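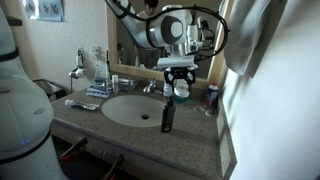 The arm at work over the basin, gripper just above the back edge

What went wrong in the bathroom
Apr 17, 2022

I promised in the last newsletter that I'd write up the Great Bathroom Stoppage, so grab a cuppa, because it got a bit fiddly!

For anyone new, Mullow is our tidying project. We want an arm that can pick up the ordinary clutter on a vanity and put it back where it belongs, and we test in proper bathrooms with proper clutter because a bare bench teaches you very little. Run 1131 was meant to be a dull one. Pick up a bottle from the back row, shift it along, let go, start again.

Instead the arm went down for a bottle, kept going a whisker too long, and pressed it into the counter. The bottle skidded sideways, the gripper closed on nothing, and then (this is the part that gave me a fright) the arm carried on to the next step as though it had the bottle in hand. It swung across over the basin and opened its fingers over an empty spot. I hit the stop. Nothing broken and no one hurt, but my heart was going like the clappers.

There were two separate faults, and I spent most of a day thinking there was only one.

The first was height. Burko, our planning software, had a saved figure for the top of the counter, and it was left over from the previous bathroom. It was only out by a few millimetres, which you'd never notice with a big soft sponge but you certainly do with a tall hard bottle. We'd recalibrated the arm that morning and I'd ticked it off the list, but the counter height lives in a different file and wasn't on the list at all. My list, I'm sorry to say.

The second was the grip check. After every close, the gripper is supposed to report how far apart its fingers ended up, and if they've met in the middle the arm should stop and sulk. The check was there, but it was reading the answer before the fingers had finished moving! So it saw a gap, decided the gap was a bottle, and off we went.

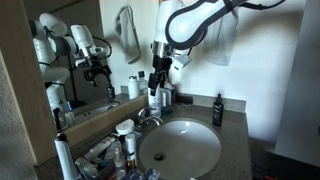 Lining up on the tall white bottle behind the tap

I went back through 97 older runs to see if it had happened before, and found it twice. Both times the arm had grabbed thin air and logged it as a success. We hadn't picked it up since the bottle was still standing at the end and everything looked tidy enough. Embarrassing, but I'd sooner know.

Fixes so far: the counter height now gets measured fresh at every new spot, and Burko won't start without it. The grip check waits for the fingers to stop. We've also dropped the downward speed near the counter, so it's slower to watch (bring a biscuit) but much kinder to the bottles.

Still to do is a proper limit on how hard the arm can push down before it gives up. I've got a rough version going and I don't trust it yet, so please keep your hand near the stop button if you're running a session. I hope to have it sorted by July.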